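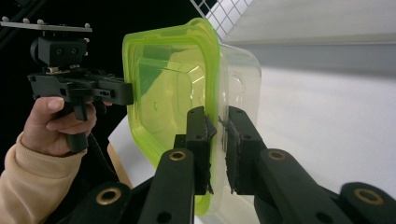
Walta Food Storage Container, Green Rim

Item 1399
Category: Kitchen and Pantry / Food Storage
Supplied by: Villalba Institutional Housewares

Product overview

The Walta container is a plastic food container for use in shared kitchens, school canteens and residential dining rooms. The body is translucent and without color, so that contents may be checked from the shelf. The rim is lime green and follows the rounded rectangular shape of the container. Walta containers are stocked throughout the year and may be ordered singly or by the carton.

Intended use

The container is suitable for dry goods, cut fruit, cooked grains and cold leftovers. It is not intended for use in an oven or under a grill. Customers who require a container for hot liquids are referred to the Jirari range, which is listed separately.

Ordering

Carton quantity: 16
Minimum order for institutional accounts: 2 cartons
Replacement lids: sold separately, in packs of 13

Orders received before noon are normally sent out on the next working day. Mixed cartons of Walta and Jirari items cannot be supplied. Schools and care homes holding an account should enter the account number on the order form and state the name of the person authorized to receive the goods.

Care and cleaning

Wash before first use in warm water with a mild detergent. Rinse well and allow to dry with the lid off. The inner lip and the corners should be cleaned with a soft brush. Abrasive pads will dull the surface and should not be used. Tomato sauces and curry may leave a stain, and such marks are not considered a fault under the terms of sale.

Store containers open, with lids kept apart.

Returns

Unused goods may be returned in the original carton within the period stated on the invoice. Damage in transit should be reported in writing to the customer office, for the attention of Caoimhe Heffernan. Questions regarding bulk supply and contract pricing are handled by Abelardo Quezada at the Wulemska depot.

Related items

Walta replacement lid, green
Jirari container for hot liquids
Shelf labels, washable

Page last revised 30/11/2021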